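4.2 Playlists built from two artists

The second group of listening data comes from Zivik, a streaming service that lets its members publish mixes under their own names. We collected 3025 public mixes, of which 1649 drew on the catalogs of exactly two artists. These paired mixes tend to be short. Most were posted with a title and cover art, as an EP would be, and many were later played on internet radio.

We asked whether a paired mix sends listeners back to the older of the two artists. For each mix we compared plays of the older artist in the week before a listener first heard it with plays in the week after. Friday releases were treated separately, as new albums arrive on that day and pull plays away from everything else.
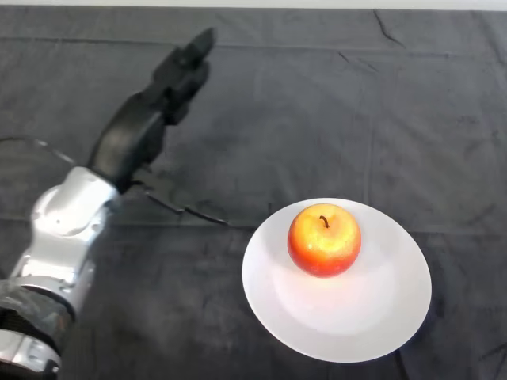 Plays of the older artist rose after most mixes, but the rise faded quickly. It lasted longest where the mix had been aired on a guest show with a spoken introduction. Zamfir found the same pattern in his study of the Liltholm station archive — there, too, a host naming the source songs mattered more than the size of the audience.

Figure 3. Change in plays of the older artist, by day after first listen. Mixes with fewer than 13 listeners are left out.

The Plelo data, described in the next section, do not record radio airings, so this part of the analysis could not be repeated there. We used the genre labels of Mertens for both sets.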